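Plandinow Community Help > Robotics > Clubs and Classes

Our sandwich robot grabs the bread fine and the mustard never. What are we doing wrong?

Posted by cavunside_robotics

I help with the after-school club at Cavunside. Our project is a gripper arm that makes a sandwich, which sounded easy in September when it was a drawing. We train it from demonstrations: a student drives the arm through one step, we record it, repeat until the snacks run out.

So far we have 51 demos of moving bread and 19 of picking up the squeeze bottle. Bread works more often than not. With the bottle, the arm comes down, closes firmly on air, and carries the air to the plate with great confidence. Same arm, same table, same wrist camera. The regional show wants a full sandwich and I would like to avoid entering "bread, plain."

Both from the wrist camera, the mustard step first and then the bread:
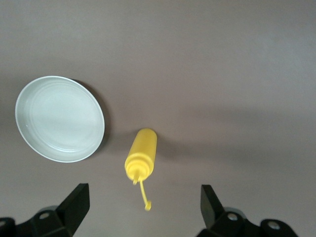
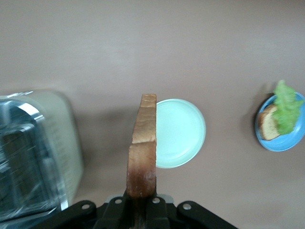
2 replies

Dobson

Your bottle is lying on its side at a diagonal, with the nozzle pointing back at the fingers. Close from there and you'll be going for the skinny end, or the cap strap. Have the students turn the wrist so the pads come down on either side of the fat part of the body, and record new demos that way.

Also, 19 isn't many if the bottle was put down differently each time. Pick 2 starting angles, do a pile of each, get those working, then add more. And go through the ones you've got and throw out any where the driver fumbled and tried again. The arm will learn the fumble. Ours at Romley learned to hesitate for two seconds before every grab, exactly like the eighth grader who taught it.

If the pads are bare plastic, try a strip of shelf liner on each. Smooth bottles like to roll.

romley_parent

can't you just stand the bottle up? or use mayo, in a jar, with a knife. my kid's team did cereal and it was fine except for the milk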